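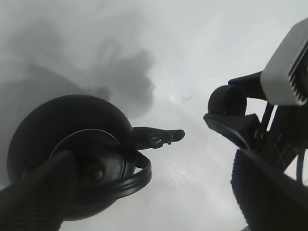
Wodow Kitchen Challenge -- students wanted for the Draltmont robot arm team

We need five more people. Maybe six if the timetable works out. You'd be joining the Draltmont College robotics club team for this year's Wodow Kitchen Challenge, two arms, one table, one set of kitchen jobs, and a clock running. Start straight away if you can, the first full run-through is in May and we are behind.

What we do

Club nights are Thursday, 6.15 till 9, in the upstairs lab in the Murkar building (go past the bike racks, side door, ring the bell and wait, it is a long way down). Plus one other session a week which your sub-team sorts out for itself. Nearer the competition it gets busier. Please be honest with yourself about exams before you apply.

The challenge is in three rounds. Round one is pick and place. Round two is lids, handles and openings. Round three is a serving job, both arms allowed, no human hands on the table once the clock starts. Max score across all three is 500. Last year we got 378, most of that from round one, and round three was frankly a mess. So that's where most of the new people will go.

Who we're after

Drivers. You run the arms by hand to record practice attempts. Steady, patient, doesn't mind doing the same thing again and again. No experience needed, really none. Gamers do well at this, so do people who sew.

Coders. Some Python. You'll be cleaning up recordings, training, then finding out why it went wrong. If you have only done the first-year module that is fine, Suleiman will pair you with someone.

Builder / fixer, one place. Cables, brackets, finger pads, spare parts. Should be OK with a soldering iron and with labelling things. Second year or above prefered.

Log keeper. Every attempt gets written up and tagged good, bad or don't know. We have 1,236 recordings so far and the notes on the early ones are awful. Somebody tidy, please.

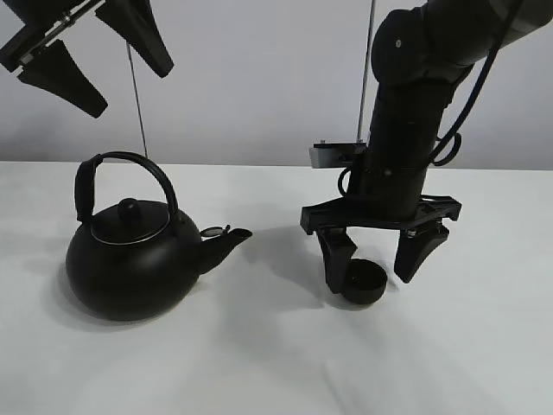 Round three is what we're recruiting hardest for so a bit more on it. The judges set a mark on the table, the team gets one practice slot and then it's live. Points for getting the serving position right, points off for knocks and for anything dragged along the table. Drivers spend a lot of sessions on nothing but the approach: cup held in the jaws just clear of the table, level with the end of the spout, and a handle that arches right over the lid so you have to plan your way in. Black kettle, black cup and black gripper on a white top too, so whoever takes on the vision side will have plenty to chew on. Bring ideas.

What you get

Training on the arms, two evenings, before you're let loose on them
A key card for the lab once you have done the safety talk
Travel to the final paid, and lunch
A reference from Waltraud Schnyder, who supervises the team, if you stick with it to the end
No pay, sorry. Ogunleye Tools cover parts and travel but not people

Things to know

Open to any student at Draltmont, any course, any year. Part-timers welcome. You must be 16 or over to drive. The lab has a lift but the side door has a step, tell us and we will open the front. Long hair tied back, no lanyards near the arms, drinks stay on the shelf by the door.

If you miss three Thursdays without a word we give your place to the next on the list. A text is enough.

How to apply

Send a short email to the club address on the noticeboard page with your name, course, which job you want and a second choice. A few lines on something you've made, mended or broken -- doesn't have to be a robot. No CVs.

Then we'll ask you in for a 45 minute try-out. Everyone has a go at driving, coders as well. It isn't scored, we want to see how you get on with the others and wether you like it.

Places go as we fill them so don't hang about. Questions to Suleiman Nwachukwu, he's in the lab most lunchtimes, or leave a note in the team tray outside Waltraud's office.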